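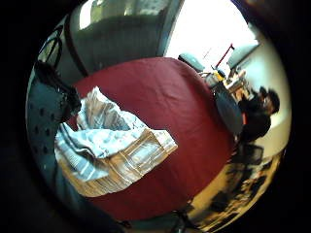
Hotel sheets wear out at the fold, according to Macario Hinojosa, and a home sheet goes in the middle, where the sleeper's hips and shoulders rub. He has mended both kinds in Farkville long enough to tell them apart by touch.

His shop on Malik Street takes in bedding three days a week. Most of it is cotton, and most of it could have been fixed at home. The old method is called sides to middle. You cut the sheet down its length, join the two outer edges with a flat seam, and hem the worn parts, which now hang at the sides. A sheet treated this way can last another 5 years.

The shop charges by the seam. Last year it mended 263 sheets, along with pillowcases, mattress covers and a few tablecloths from the restaurant next door.
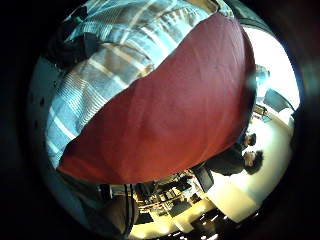 Patching is slower work. The patch has to be washed first so it won't shrink later and pull the cloth around it, and its grain should run the same way as the sheet's. Hinojosa cuts his from old pillowcases. New cotton is too stiff next to fabric that has been through the dryer for years.

Jacinto Pacheco runs the second machine and does the hems. He wants to add quilts in September, if the landlord in Hallent agrees to let them use the back room.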